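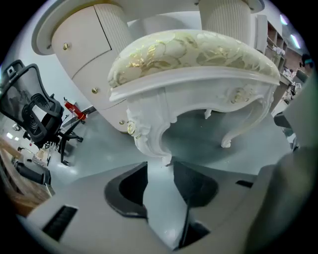 4. Setting up the stage lighting desk

These steps cover the Rerkik desk at the Brimdale studio theatre. Visiting companies should read section 3 (power and dimmers) first.

4.1 Switching on

1. Check that all the faders are at zero and the grand master is down.
2. Switch on the dimmer racks, then the desk. Wait for the start screen to clear before you touch any keys.
3. Press SHOW, then NEW, and type the name of your production. Names can be up to 16 characters long.

Note: The desk keeps the last show loaded when it is switched off. If you skip step 3 you will be working in somebody else's file.

CAUTION: Do not switch the racks off while channels are up. Bring the grand master down first.

4.2 Patching

1. Press PATCH. The standard house rig loads on channels 1 to 40.
2. To move a lamp to another channel, key in the channel number, press AT, key in the dimmer number and press ENTER.
3. Bring up each channel in turn and check it against the rig plan by the prompt desk.

Dimmer 19 feeds the house lights and is locked. Ask the duty technician if your show needs it on a cue.
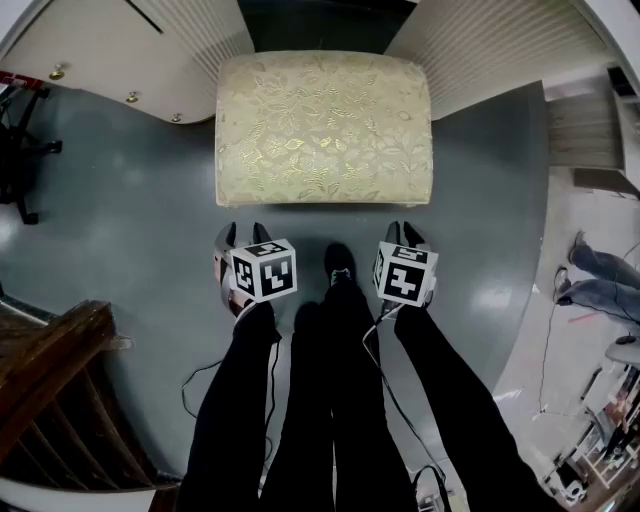
4.3 Recording cues

1. Set the levels you want. FULL takes a channel to 100 per cent.
2. Press RECORD, the cue number, then ENTER.
3. Press TIME and enter the fade in seconds. If you leave this blank the desk uses the time from the cue before.
4. Play the cue back with GO and watch it from the house – levels look different from the box.

Note: Point cues (12.5, for instance) can be added later without renumbering the list.

4.4 Saving

Save to the desk and to a memory stick at every break. Shows left on the desk are cleared each October.

For the Prosser follow spot, see section 5.

Last updated: May 1, 2025

Technical contact: Dilwyn Wogan, Brimdale | © Brimdale | Back to top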